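Bokorell textile sorting room moves to container-based intake

The textile reuse depot at Bokorell has changed the way donated clothing is staged before grading. Since December, incoming garments have been sorted by container at the table, replacing the open piles used previously. The depot handles around 600 kg of clothing a month.
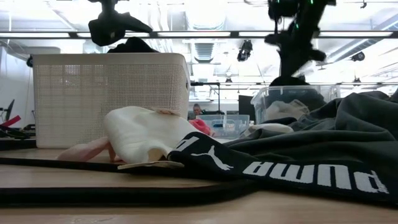
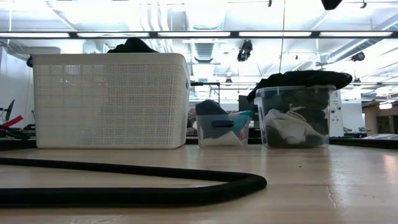
Clothing and storage containers on the sorting table.

Operator Weda said the change followed a six-week trial of containers in mixed sizes, supplied by Canpolat. Perforated baskets, such as the large white one in both photos, are assigned to bulk items. Clear bins take smaller lots, and staff can check the contents through the wall: white cloth shows at the front of the medium bin in the second photo, with dark green fabric behind it. Branded sportswear is graded separately, as it has a higher resale value.

Weda reported that 73 per cent of garments were graded on the day of arrival during the trial. Unwearable cotton is baled and sent to Vemex for processing into wiping cloths — synthetics are held for a separate collection. Labelling colours for the bins have not been finalised.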